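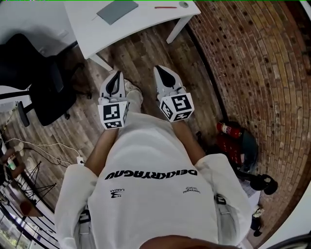

Suelo de tablas envejecidas en el despacho: ¿lijar o dejarlo como está?

nuria_b
Tengo un cuarto de trabajo con suelo de tablas de madera, entre marrón y gris, bastante castigado. Encima van una mesa blanca y una silla negra de oficina con ruedas. Un comercial de Orent me pide 246 euros por una capa de aceite «regenerador», sin lijar, y jura que queda nuevo. No me lo creo mucho. ¿Alguien lo ha probado? También me preocupan las ruedas de la silla. Y de paso: el extintor lo tengo de pie en el suelo, junto a la pared de ladrillo, al lado de una bolsa. ¿Lo cuelgo?

Anselmo Cuervo
Nuevo no va a quedar. El aceite oscurece la madera, y lo gris sigue siendo gris, pero más oscuro. Yo puse en mayo el de Manalo (98 euros, lo di yo mismo) y detrás de la puerta se nota algo; donde piso, nada. Antes de pagar, pide que te hagan una prueba en un rincón y espera 3 semanas. Si se niegan, ya tienes la respuesta.
Lo de las ruedas depende de cuáles lleve. Las duras marcan, las de goma blanda bastante menos. Las alfombrillas transparentes no me convencen: se cuela arenilla debajo y raya igual.
El extintor, colgado y con la etiqueta a la vista. Y la bolsa, a otro sitio. Ojo al taladrar si el ladrillo tiene huecos, que un taco corriente puede no agarrar.

pacorro108
lija y barniz y te dejas de historias. el de udport es bueno, o eso dice mi cuñado

nuria_b
Pedí la prueba y ahora resulta que cobran el desplazamiento. Sigo buscando.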